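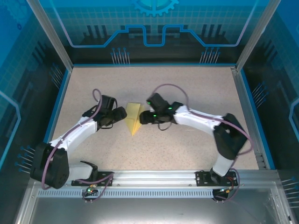
March 2022
By the Clorstead editorial desk

When Tülin Uysal moved her small company, Penow, out of her living room, she had two employees and one paying client. Penow makes booking software for independent language schools. Today it is used by more than 30 schools, most of them outside the country where it was written.

I asked her first how a company of this size finds customers abroad.

"Slowly," she said. "People imagine that you go to a trade show, you give a speech and they sign. For us it took 5 months from the first conversation to the first invoice. The school wanted to see our accounts, then it wanted to speak with another school, and then came the summer holiday."

The first foreign client came through a reseller called Dallex, which already sold payment terminals to schools. Uysal is grateful for that contract, but she would not sign the same one again. Dallex kept the customer relationship - the schools called Dallex when something was broken, and Penow heard of it a week later.

"We were fixing problems from somebody else's notes," she said. "In December I asked to change the agreement, so that support comes directly to us. They agreed, but we gave them a bigger share."

I asked about investors. She has met with three and accepted none. One of them, Türkmen, offered a sum she describes as "very polite", on the condition that Penow would open a sales office within the year.

"I do not have the people for a sales office. I would have to hire a manager, and then I would be working for the manager's calendar."

For the moment she prefers to spend on translation. The product exists in two languages and the third is nearly ready. She checks the help pages herself, at night, and complains about the word "class", which every school uses differently.

Would she go to another pitch event?

"Yes, but I would bring fewer slides. Last time I had eight minutes and I talked six about the database."

Contact Clorstead | © 2022 Clorstead | Back to top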